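Section 4: Setting up your Wetine dehumidifier

Right, you've got the thing out of its box and peeled off all that blue tape (there's always one more strip, check under the tank). I wrote this section after setting up my own Wetine in a damp back bedroom in Flestside, so it follows the order I'd do it in now and skips the bits of the leaflet that made me cross.

Before you start

Stand the unit upright and leave it alone overnight. I know, I wanted to switch it on straight away too! If it travelled on its side in the delivery van, the oil in the compressor needs time to settle.

CAUTION: Don't plug it into an extension lead or one of those multi-way adaptors. It wants a wall socket to itself.

4.1 Choosing the spot

1. Pick a level bit of floor, away from curtains and bedding.
2. Leave a good gap behind the unit. The air goes in at the back and comes out at the top, and if you shove it against the wall it'll just sit there humming and doing very little.
3. Shut the windows. You'd be surprised how many people don't, and then they're drying out the whole street.
4. Keep the door to the room closed for the first couple of days, then open it if you want to treat the landing as well. 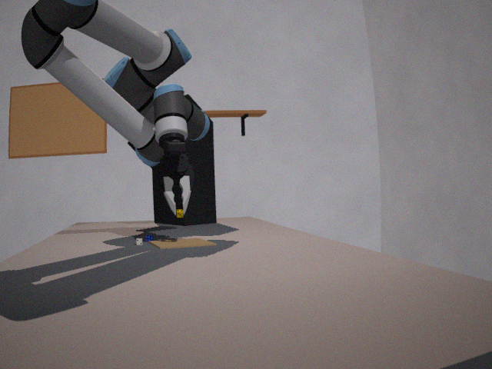 Fig. 4a. Arm holding a small yellow die over the tabletop.

4.2 Fitting the tank and float

1. Slide the tank out from the front using both hands.
2. Find the white float inside and wiggle it. It should move up and down freely. Mine had a lump of packing foam wedged under it, so the machine thought it was full from the word go.
3. Push the tank back until it clicks. A half-click doesn't count, and the red light will stay on until you get it right.
4. Plug in and press the power button once.

Note: The fan runs on for 2 minutes after you switch off. Let it finish before you pull the plug.

4.3 Setting the humidity

The dial (or the plus and minus buttons, if you've got the newer front panel) sets how dry you want the room. I started at 64 per cent and brought it down a little each day until the window stopped streaming in the mornings. Going straight to the lowest setting is tempting, but it'll run all night and you'll feel it in your throat.
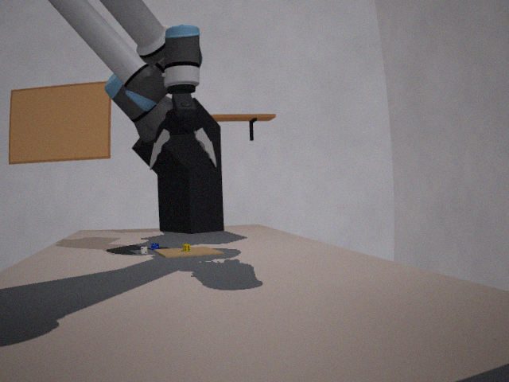 Can I leave it running while I'm out at work?
It's fine to leave it on during the day, as the float stops the machine when the tank is full. Just check the tank is properly clicked in before you go, and keep the top grille clear of washing.

4.4 Using the drain hose

If you're fed up with emptying the tank (I was, by the second week), you can run it into a sink or floor drain. The Skjelbred hose kit fits nicely and so does the cheaper Venik one, though I had to soften the end of the Venik in a mug of warm water to get it over the spout.

1. Switch off and unplug.
2. Take the tank out and pop off the little rubber bung at the back.
3. Push the hose firmly onto the spout.
4. Run the hose downhill all the way. Any loop that goes up will hold water, and then it'll back up and drip on your carpet.
5. Put the tank back in, even though you're not using it. The machine won't start without it.

CAUTION: Don't let the hose hang outside in freezing weather. It can block with ice.

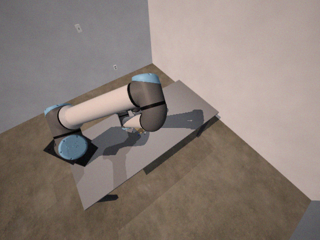

Fig. 4b. Long grey table in the corner of the room, arm mounted at the left end.

4.5 Cleaning the filter

Every 500 hours the filter light comes on. Slide the mesh out from the back, hoover it gently, and if it's really grubby rinse it in lukewarm water and let it dry fully before it goes back. Hold the reset button until the light goes off. The mesh wants replacing at 1000 hours, and I keep a spare taped inside the airing cupboard door so I don't have to go hunting for one.

Section 5 covers the timer and the laundry setting.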